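# Kumelard Colour Names
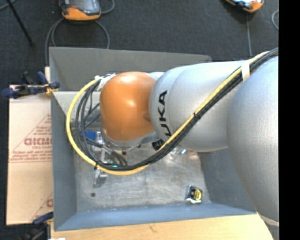

*Glossy orange against silver-grey.*

Kumelard is a plain text list of everyday colour names, put together over a good many winter evenings by people who like arguing about whether something is teal (it usually isn't!). There are 2000 entries in the main file, and each one gives a name, a hex value and a short note on where we came across it.

## What's in the folder

- `names.csv` – the whole list, one colour per line
- `small.csv` – the 500 names we'd suggest starting with
- `disputed.csv` – 28 names we still can't agree on, mostly greys and one very stubborn mauve

Spelling is Australian throughout, so please search for "grey" and you'll have a much happier time of it. The paint names came from old Valtavholm cards, and the wool names from a Mac Suibhne shade book with a tea stain on the greens, so go easy on those.

## Using it

Help yourself for anything you fancy, school projects and quilts included. If you find a doubled-up name, open an issue and tell us which line it's on. We go through them most Mondays, usually after dinner.

The October update will add the Vomutby garden colours, once the roses are sorted.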